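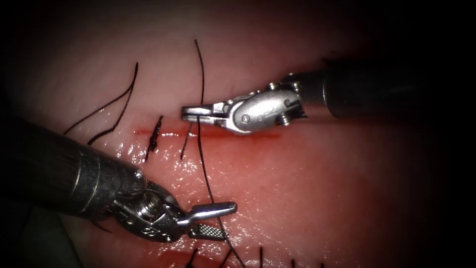 Minutes, menu working group, Hinojosa site kitchen, 2025-04-08. Present: Dionysis Liapis (chair), Lesego Ngubane (dietetics), Žofie Šťastný (purchasing), Raed Rizk (production). Apologies: Jeferson Rocha. The minutes of the previous meeting were accepted with one correction: the pureed lunch at Maruvari is served on the first floor. L. Ngubane opened with the post-surgical texture menu. She asked that the staff handout give the protein targets on page two. Agreed. The handout text is otherwise unchanged.

1. Texture-modified menu, cycle 2

The cycle runs four weeks and covers lunch and dinner. L. Ngubane reported that the soft and minced levels are complete. The pureed level still lacks two dinners in week three. The lentil dish was rejected at tasting because it separates on holding. R. Rizk will retest it with potato flake as the binder and a shorter hold.

Energy for the standard day is set at 1,882 kcal before snacks. D. Liapis asked whether this applies to the minced level as well. It does. The pureed level is calculated separately, as added liquid changes the portion weight, and the figures will be entered once the two missing dinners are settled.

2. Portion sizes

The main dish at the pureed level will be 400 g, served in two molds. The Nurnum kitchen has been plating a single mold and making up the rest with sauce. R. Rizk will correct the plating card. The sauce is to be weighed separately and recorded on the batch sheet.

3. Allergen matrix

Ž. Šťastný presented the revised matrix. It now lists 212 recipes. Five recipes are on hold pending supplier statements — three desserts, the fish pie and the brown gravy. Recipes on hold may not be scheduled, including as substitutes.

L. Ngubane noted that the matrix and the menu cards use different terms for milk. The matrix says "milk", the cards say "dairy". "Milk" will be used in both. Old cards are to be withdrawn from the service line and the binders when the new ones arrive.

4. Sodium

The low-sodium option exceeds its own limit on the soup days. The source is the stock base. Two replacements were discussed. The Zasa base meets the limit but needs a longer simmer, and the Maruvari kitchen does not have a free kettle before 10:30. The alternative is to make stock in house and chill it the day before. R. Rizk prefers the second option. Ž. Šťastný objected on cost and asked for a yield figure before any decision. Deferred to the next meeting.

5. Special requests

Requests received after the noon cutoff are still being phoned through to production. D. Liapis restated that late requests go on the form, with the diet code filled in. A request without a code goes back to the ward or office that sent it. Medical requests are exempt from the cutoff but not from the form.

Corporate lunch clients will move to the same form in September. J. Rocha had sent a written comment asking for a separate field for religious requirements. Accepted.

6. Actions

R. Rizk: retest lentil dish; correct plating card for Nurnum; yield figure for in-house stock.

L. Ngubane: two pureed dinners for week three; handout to print.

Ž. Šťastný: supplier statements for the recipes on hold; new menu cards with "milk".

J. Rocha: add the field to the request form and circulate the draft.

7. Other business

The blast chiller log at Hinojosa has gaps on weekends. R. Rizk to raise it with the shift leads. The next meeting will be held at Nurnum, with tasting of the retested dish before item 1.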